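Home Visits Shop Floor Home Help Archive About Contact

Can a robot do the parcel counter yet? A visit to Bridano

I have now been to enough demonstrations of household robots to know how they usually go. A machine folds one towel, there is some clapping, and the towel is unfolded again for the next group. So when Bridano wrote to say I could come in March and watch its robots handle parcels for a whole working morning, I said yes mostly because of the length. A morning is long enough for things to go wrong.

The place is one floor up, above a print shop, with the stairs on the outside of the building. There is a sign-in sheet and a pair of lockers for coats. I got there at 9 and was given tea and a chair against the wall. Visitors are asked to stay on the chair while the arms are moving, and I did.

The job they picked is a small one. A parcel comes in, it gets turned so the waybill faces up, it goes under a scanner, and it gets moved on. In a pickup station a person does this all day between other tasks. It is not skilled work, but there is more in it than I had thought, and most of the trouble comes from the packaging. 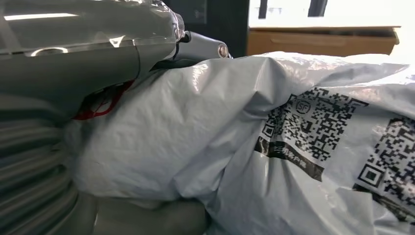
Photo: Bridano

A courier bag is harder than a box. It has no fixed shape, so where you grab it changes what it looks like, and the code printed on it bends along with the plastic. In the bag in the photo the squares of the QR code are warped by the folds. A person who gets a bag like this pulls it flat with both hands without thinking. The robot has to find out that the code is bent, decide which part of the bag to pull, and then pull it without dropping the rest.

I watched this a good many times. When the bag had something stiff inside, such as a book or a shoe box, the robots managed well and I stopped paying attention, which I take as a good sign. When the contents were soft it was slow. One bag was picked up and put down until an engineer stopped the run and moved on to the next parcel. I asked if that counted as a failure and was told yes, and it was written down as one while I stood there. I liked that better than anything else I saw in the first hour.

The engineers told me the software comes from a partner called Belov and was first written for sorting laundry. You can see how the two jobs are related. A shirt and a mailing bag are both floppy things with one side that matters. They said the laundry work is still going on at another site, and that socks are no longer a problem but fitted sheets are.

We had a break at 11 and I asked about hands, which is what most readers write in about.

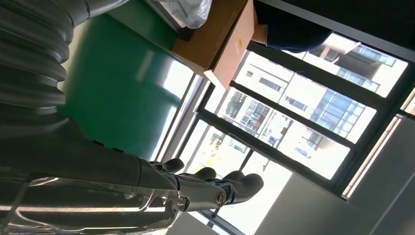
My own view going in was that fingers were for show. A two-finger gripper or a suction cup is cheaper, it breaks less, and for a sealed box it does the same work. After the morning I am less sure. Homes and small shops are full of handles, lids, bags and cords made for fingers, and you can't swap all of those out. On the other hand, every finger is one more thing to keep in repair. The maintenance log on the wall had 14 entries since the start of the year, and most of the ones I read were for fingers or the cables that run to them.

Speed is the other question. Bridano gave me its own numbers and I pass them on as given. The robots have handled 2,382 parcels at this site. The goal for the first paying customer, a parcel shop chain called Witodby, is 700 a day. From what I saw, they are not close to that yet, and they didn't claim to be. They say a machine that works through the night can be slow and still get there. That may be true for a back room. It won't be true at six in the evening with a line of people at the counter.

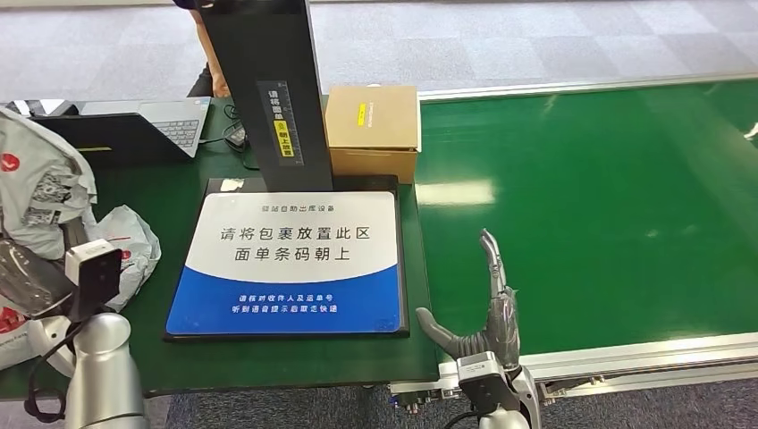
What struck me about the counter itself is that it was made for people. The pad tells you in writing to place the parcel in the area with the waybill barcode up, check the recipient and the tracking number, and take the parcel after the voice prompt. Bridano's robots work with the same kind of station a customer would use. Nothing has to be rebuilt, and that matters to a shop owner with one counter and no budget for a second. Agyeman, a rival I visited last fall, went the other way and put everything in a closed cell with its own scanners. Theirs was faster. It also took up a space the size of a parking spot.

So, can machines do these chores yet? Boxes, yes, if you aren't in a hurry. Stiff bags, mostly. Soft bags, no, or at least not without someone close by to step in. For the home I would put it lower again, as a kitchen table has a lot more on it than parcels. I would not buy one for my own house this year. I would think about one for a stock room if the price on the sheet I was shown comes down by half.

Getting there: the bus stops at the corner, and the outside stairs are steep and have a rail on one side only. Visits are by email request and run to the end of the morning. Bring a sweater, they keep the windows side of the room cool.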